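Runtime limits at Sturnach, strict or not?

kphetsri
Does anyone know how strict the Sturnach shorts program is on length? The rules say 10 minutes. Mine is 10:27 with credits. Entries close Friday.

oldreel_dan
Strict. I sent them one that ran over two years ago and got a form email back the next morning. Cut your credits.

Marlow_T
That wasn't my experience. We were nine seconds over with "Kingi" and they screened it. I think it depends who opens the file.

oldreel_dan
Nine seconds isn't 27. And the rules were rewritten in January. Credits count now.

kphetsri
OK, so credits count. I have a long thank-you list because 100 people chipped in. Could I run it faster?

tapehiss
You can, but they'll be unreadable on a big screen. Put the full list on the film's web page and keep a short card at the end. Pavstead let us do that and no backer complained.

Marlow_T
I'd be annoyed if I'd paid for a credit and didn't get it. Trim the opening instead. Most shorts sit on the title too long.

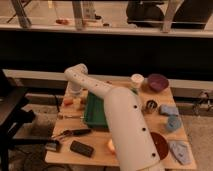 Also check the frame rate before you export. Tredora wants 24 and Sturnach takes 24 or 25, so make one file at 24 and use it for both.

kphetsri
Thanks. I took 20 seconds off the opening and shortened one shot in the kitchen. The list stays in. Now at 9:58.

Kamonchanok Phetsri

oldreel_dan
Good. Send it Thursday night, the upload page gets slow on the last day.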